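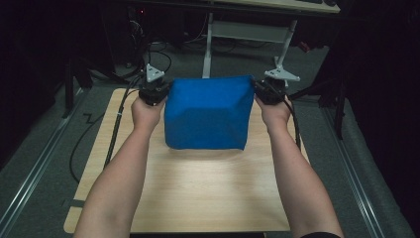 Two hand-held grippers, one blue box, and a board on the carpet between the rails.

I've been on my knees on the gray carpet at Fondum for maybe ten minutes when Farzana Rind tells me I'm squeezing too hard. I thought I was doing great! I had a gripper in each hand, the box pinned between them, and my elbows out like a man carrying a hot casserole.

"Less," she says. "If your shoulders are up, it's too much."

Farzana looks after the practice cell here, and she is the reason I drove out on a Saturday in December with bad tires. I'd seen plenty of polished robot videos, the kind with the music. What I wanted to see was the bit before that, when somebody has to get the thing ready and keep it ready. At Fondum that means a stretch of floor with aluminum rails down both sides, a pale board to work on, a desk behind it with the computer underneath, and a pair of grippers that you hold yourself. You do the job with your own arms, the grippers record how you did it, and later on the robot in the next room (they call it Verkow, no idea why) gets to learn from it.

The grippers need more babysitting than the robot does. Each one has a triangular plate bolted on above the hand, and everything the system knows about where your hand is depends on that plate sitting exactly where it sat yesterday. So the morning starts with a hex key. Farzana checks every bolt, wiggles the plate, frowns, and checks again. Then she sets both grippers down in a little cradle that Heikki Hirvonen made for her and compares what the computer reports with where the cradle says they ought to be. Anything over 2 millimeters and she starts over from the bolts.

The day I was there, the left one was off. Not by a lot, but she was visibly annoyed, the way my mother gets about a crooked picture.

"Somebody put it down on its plate," she said, looking at Lenni Heinonen, who became very interested in his coffee.

After that come the cables, and oh boy, the cables. There's one from each gripper, and they have to be long enough that you can reach across the board and still loose enough that they never pull on your wrist. A tug shows up in the recording as a twitch, and the robot will faithfully copy it. Lenni told me about a week last year when Verkow kept dipping its left arm before every lift, like a tiny curtsy. They went through the software for days before Joonas Harju sat down on the carpet, picked up the left gripper and felt the cable catch. The fix was to move the cable. I love that story and I've told it at two dinners already.

The soft box was Joonas's idea as well. They began with a hard plastic one from a supplier called Kinnunen, and it slid around and clacked and taught people terrible habits. With fabric on the outside you get creases, so you can see your own pressure. If one side wrinkles more than the other, your hands aren't agreeing with each other. Mine weren't. Farzana pointed at a fold near the corner and raised an eyebrow.

A proper session is 20 lifts, then a break, then the cradle check again. The rubber on the fingertips gets swapped every 1,000 lifts, and there's a paper sheet for it taped up by the door, with initials going back to the first set. I asked why it wasn't in the computer. Farzana said it used to be, and people forgot to open the file, and everybody walks past the door.

I did my 20. Lenni threw out 12 of them, very kindly, mostly for rushing. My knees were killing me, and if you ever get invited to try this, bring something to kneel on. While I stretched, Farzana already had the hex key out again and was going around the right-hand plate, one bolt at a time, talking to me over her shoulder about where to get lunch.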